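Visit Report: Bedroom and Linen Care Session, Veloso Guest Residence, Plelden

Prepared for the Gorkmont Housekeeping Training Program
Report by Valter Leitão, Program Coordinator

Purpose of the visit

The Gorkmont Housekeeping Training Program visits lodging houses, dormitories and care residences each year in order to compare the way bedrooms are kept in daily use with the way they are taught in our practice rooms. The Veloso Guest Residence in Plelden was selected for the spring visit at the suggestion of its manager, Ermelinda Veloso, who had attended our bedding workshop the previous July and had asked whether students might see an occupied house at work.

The residence has 29 bedrooms on three floors. Most are let by the month to hospital trainees and seasonal staff, and guests bring a good deal of their own bedding and clothing with them. Rooms are serviced once a week, and the bed is made up in full on that day. Fresh sheets are supplied by the house. Duvets, blankets and throws that belong to guests are aired and returned to the bed unless the guest has asked for them to be washed.

Five students took part. The visit began at 9:30 in the ground floor dining room, where Ms. Veloso gave an introduction to the house rules and the weekly schedule. The group then moved to the bedrooms on the second floor.

Making up the bed

The first part of the morning was given to layered beds. The house standard is simple: fitted sheet, blanket if the guest uses one, duvet, and a bedspread or throw if there is one. In practice the layers seldom arrive in that order. By the end of a week the blanket has usually worked its way under or around the duvet, and one of the two is partly turned over.

Students were asked to free the layers before smoothing anything. Ms. Veloso teaches her own staff to fold the duvet back on itself toward the far side of the bed, leave it there, and draw out the blanket separately. Pulling on both at once only tightens the twist. A duvet with a different color on each face is helpful to a beginner, as it is easy to tell at a glance which part has been turned and which has not.

A large duvet in pale lilac with a black underside gave the group a fair amount of practice, with a heathered blue-gray blanket folded and twisted in beneath it.

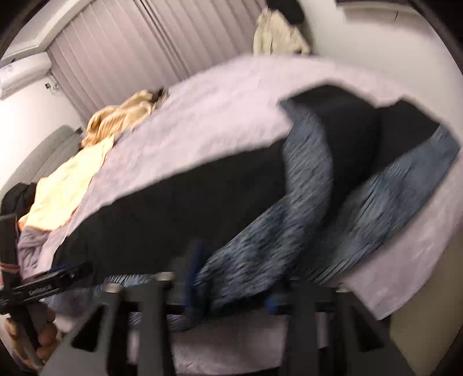 Airing and stripping

Beds are stripped from the foot. The house leaves the mattress uncovered with the window open for 20 minutes before the clean sheet goes on, and this time is used for dusting, emptying the wastebasket and checking the lamp. Students noted that our own practice schedule allows no such interval, and the point has been passed on to the teaching staff.

Pillows are stacked on a chair during stripping and are never placed on the floor. Where a room has no chair, the staff carry a folding stand made by Skandix, which fits behind the door of the linen closet when not in use. The program may wish to look into a stand of this type for the practice rooms.

Used sheets go directly into a bag in the corridor. Guest blankets are shaken out at the open window, folded in half twice and set aside. Ms. Veloso asked that blankets be folded away from the face, and that heavy ones always be handled by two persons.

Plush and fleece

The second part of the morning dealt with fabrics that were uncommon in lodging houses some years ago and are now found in almost every room. Plush blankets with a pressed pattern are popular with long-stay guests, and fleece clothing is left on or in the bed in all seasons. Both pick up lint readily.

The following points were covered:

Plush blankets are smoothed with the flat of the hand, in one direction. Rubbing back and forth leaves marks in the pile that can be mistaken for stains.

A blanket with an embossed pattern is laid with the pattern side up. The house does not iron these blankets under any circumstances, and dries them on low heat.

Fleece is brushed or rolled for lint after folding, while it lies flat. Lint shows most on black, and the areas beside seams and pockets should be looked at last.

Garments with a thick cuff are folded so that the cuff lies along one edge. If it is folded into the middle, the stack will lean.

Clothing found on the bed

House staff at Veloso do not open drawers or wardrobes. A garment left on the bed is folded once the bed is made, and placed on top of the cover where the guest will see it. It is not hung up or put away. Ms. Veloso explained that this rule came in after several guests reported items missing that had been put neatly into a closet they did not use.

The fold itself is a plain rectangle. Sleeves go in first, then the sides, then the length is halved. Labels and pockets may face up or down as they fall. The group tried this with a number of pieces, and it was agreed that soft fleece is harder to keep square than cotton, as the layers do not crease and tend to slide over one another.

One of the black fleece pieces, folded on a lavender-gray plush blanket, has a stitched hexagonal pocket outline, a small red label at the corner of the pocket, and a wide speckled cuff in navy, black and pale gray.
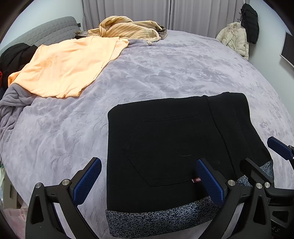 Page last changed: 13 April 2021

Linen closet and laundry

After a short break the group was shown the linen closet on the second floor. It holds 52 sets of sheets, sorted by bed size and tied with cotton tape. Clean sets are added at the back of each shelf and taken from the front, so that all sets wear evenly. A card on the inside of the door records the sets withdrawn for mending.

The laundry room is in the basement and was in full use during the visit. Students were able to view it from the doorway only. Guest items are washed in numbered net bags, one room to a bag, and are returned folded on the same day whenever the dryers allow.

Matters for follow-up

The program has asked for a copy of the house card used for guest laundry requests. Ms. Veloso has agreed to send it, together with the washing instructions kept for plush and fleece items.

Students who attended are required to hand in their written notes to the program office before the next practice session. Notes should cover the order of work in one bedroom and the handling of at least one guest item.

A return visit to Plelden is proposed for July, when the residence changes over to summer blankets. Places will be offered first to students who were unable to attend on this occasion. Requests should be made in writing to Valter Leitão at the Gorkmont office.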